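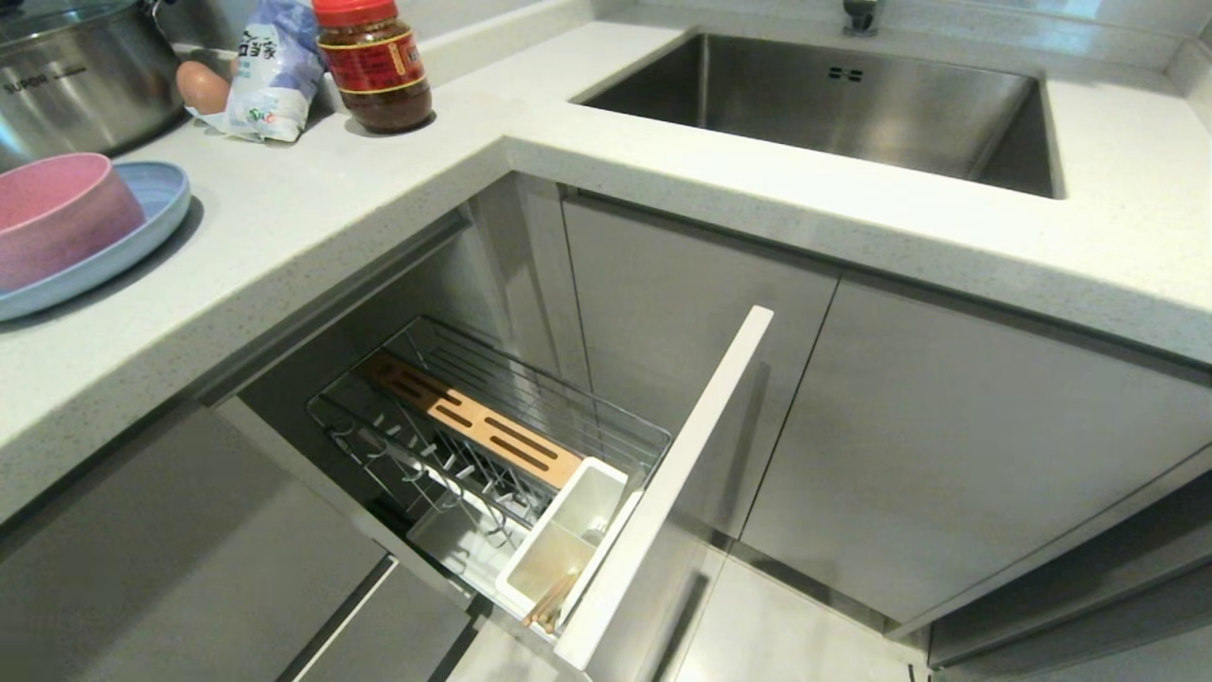 My thinking corner: gray counter, steel sink.

Lucimara Meireles
I want to write a thread about learning to cook by the notebook of another person. It will be long, I divide it in small posts. If you only want the bean recipe, it is near the end.

Lucimara Meireles
My aunt left a notebook with 868 recipes. She numbered them by hand, that is how I know. The last one is number 868, a cake with orange, and after it come empty pages. She was the cook of the family on the Falcão side, and everybody called her simply Tia.

Lucimara Meireles
The notebook came to me because I am the one who lives far away. My cousins said, you need it more than we do, we can still ask each other. I thought it was a kind thing to say. Later I understood they had also photographed every page for themselves.

Lucimara Meireles
The first problem: she did not write for a reader. She wrote for herself. Recipe 12 says, in full, "Flour, eggs, the fat, as for Ramico but less." Ramico was a bakery on her street. It closed before I was born.

Lucimara Meireles
I asked my mother what "as for Ramico" means. She said it is a small bread roll with lard that the bakery sold in the morning. I asked how much flour. She said, until it is right. I asked how I know it is right. She said she had to hang up now.

Lucimara Meireles
The second problem is the measures. Tia had one cup, a green enamel one, and all the recipes use this cup. My cousin in the old house still has it. I asked her to fill it with water and put it on a scale, and she sent me the number: 961 grams with the cup, and the cup itself she forgot to weigh.

Lucimara Meireles
We had to do it a second time, of course. But then she filled it to the brim, and my mother says Tia never filled to the brim, she filled to the chip in the enamel. So there was also a third time. My cousin is patient, I have promised her a visit in October.

Lucimara Meireles
The third problem is the language. She mixed Portuguese with her own shortened words. "Diteo" appears in maybe half of the sweet recipes. I looked in two dictionaries. I asked in a group for old cooking words. A man there was sure it is a root.

Lucimara Meireles
It was a brand of baking powder! Diteo, in a tin. My mother found it in her memory while we were talking about something else completely, a neighbor and his fence. She stopped in the middle of the fence and said, "Diteo was the powder."

Lucimara Meireles
So I went back through all the cakes that I had made without it. There were four of them. They were very flat. My neighbor downstairs ate them with coffee and said that he prefers a cake with some weight, and I will remember this about him.

Lucimara Meireles
How I work now, in case somebody has a notebook like this at home:

First I copy the recipe exactly, with the mistakes.
Then I write my own version under it, in grams.
Then I cook it and write what I changed, with a different color of pen.

Lucimara Meireles
Please do not correct the first copy. I did this in the beginning, I "cleaned" her sentences, and I lost things. In one soup she wrote the onion two times. I took out the second onion as a mistake. It was the second onion, the one you put in raw before serving.

Lucimara Meireles
I also keep everything typed in an app called Bimomitz, where you can search by ingredient. It is not beautiful but it lets me paste a photo of the page beside the text. When I search "cabbage" I get 30 recipes, and I must say that many of them are the same recipe in a different mood.

Lucimara Meireles
This was a surprise for me. I believed a cook has one way. But she has cabbage with vinegar, cabbage with a little vinegar, cabbage "without, he does not like it." I suppose "he" is my uncle. A few pages after, the vinegar is back and there is no comment.

Lucimara Meireles
There are other small notes between the recipes. The price of sugar. A telephone number with too few digits. "Return the big pan to Falcão," which must be her brother, because in that family they called each other by the last name. I do not know if the pan was returned.

Lucimara Meireles
Now the beans, I promised. It is recipe 41, and it is the first one that came out the way I remember it. For this one I trust my grams.

Lucimara Meireles
500 g dry black beans, in water overnight
1 large onion, chopped small
4 cloves of garlic
2 bay leaves
150 g smoked bacon, in cubes
1 orange, washed well
Salt, only at the end

Lucimara Meireles
Put the beans with fresh water and the bay leaves on a low fire. The water should stand two fingers above the beans. Cook until you can press one bean flat with your tongue. With my beans it takes an hour and a half, with old beans it can take much longer.

Lucimara Meireles
In a pan, let the bacon give its fat slowly. Add the onion and wait until it is golden, then the garlic for one minute. Take a full ladle of the cooked beans, put it in this pan and crush it with a fork. Now everything goes back into the big pot.

Lucimara Meireles
Cut the orange in half and put one half in the pot for the last 20 minutes, with the skin. Take it out before you serve. The other half you slice and bring to the table. She wrote only "orange, you know." I did not know, my mother had to tell me this too.

Lucimara Meireles
Many people asked me last time if canned beans are possible. Yes, but then you do not have the thick black broth, and for me the broth is the reason to cook it. If you use cans, crush more beans and cook them a little with the onion.

Lucimara Meireles
What I still cannot solve: recipe 203. It says "Milk, the lemon, wait for the noise." I have waited. I tried it in a steel pan, in a clay pan, with the lid and without the lid. My mother does not remember any noise. If your family makes something with milk that makes a noise, please write to me.

Lucimara Meireles
Update, because several of you answered already - thank you! Two people say it is the lid that begins to shake when the milk sweet becomes thick. One person says her grandmother put a small saucer upside down in the bottom of the pot, and the saucer knocks while the milk is boiling, so it does not go over.

Lucimara Meireles
I think it is the saucer. I called my mother and said only the word "saucer," and she was quiet for a moment and then she laughed a lot. She says there was always one old saucer that we were not allowed to use for coffee.

Lucimara Meireles
I have milk and two lemons at home, and a saucer that I do not love too much. I will try it tomorrow in the morning and write here how it went.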